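**Saturday, June 8, 2019 — for immediate release**

# Flilau opens weighing tables for shoppers who bring their own jars

Flilau, the dry goods shop on Tristilier Row, has set up weighing tables where customers can weigh out flour, rice, pulses and spices for themselves. The tables are open from today during normal shop hours, and there is no charge for using them.

Until now, anyone who came in with their own containers had to queue at the main counter and have each one weighed by staff. On busy mornings this held up people who only wanted to pay for a bag of sugar. The shop tried a self-service corner over the winter and kept a record of how it was used. Customers weighed 3171 containers there before the trial closed, and the shop decided to make the arrangement permanent.

Each table has a digital kitchen scale and enough clear space to put down a bag and a jar. Flilau chose ordinary kitchen scales because most customers already have something similar at home. Printed labels and pencils are kept at the till end of each aisle.

"People were a bit wary the first time and then they just got on with it," said Sandrine Pruvost, who manages the shop. "We had one man who weighed an empty biscuit tin, went home, and came back the next day with four more. What we learned is that the scale needs to stand on something flat and steady, with room in front of it. We had it on a shelf to begin with and that was no good at all."

The furniture is second-hand. It came from Isah, the house clearance firm on the same street, and was picked for being solid and the right height to stand at. Flilau has left the old wood finish as it was.

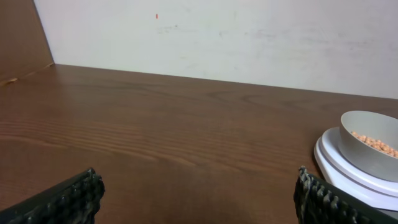
How do customers take off the weight of their own jar?

Put the empty jar on the scale, press the zero button and wait for the display to settle, then fill the jar and write the new figure on a label. Customers who fill their jars at the bins first can write down the empty weight before they start, and the till will take it off.

The range sold by weight now runs to 122 products. Most are dry foods, with a smaller number of soaps and washing powders kept at the other end of the shop and weighed separately. Oils and vinegars are still sold by the bottle — the shop is looking at refills for these but has no date to give.

Containers should be clean and have a lid that closes. Glass, tin, plastic and cloth bags are all accepted. Shoppers who arrive without one can buy a paper bag at the till or borrow a jar from the Atitz jar library for a £2 deposit, which is paid back when the jar is returned.

Flilau will also run three short evening sessions in August on storing dry foods at home, covering weevils, damp cupboards and how long brown rice keeps. Places are free and can be booked at the till.

**Press contact:** Sandrine Pruvost, Flilau, Tristilier Row. Visits by the press can be arranged on weekday afternoons.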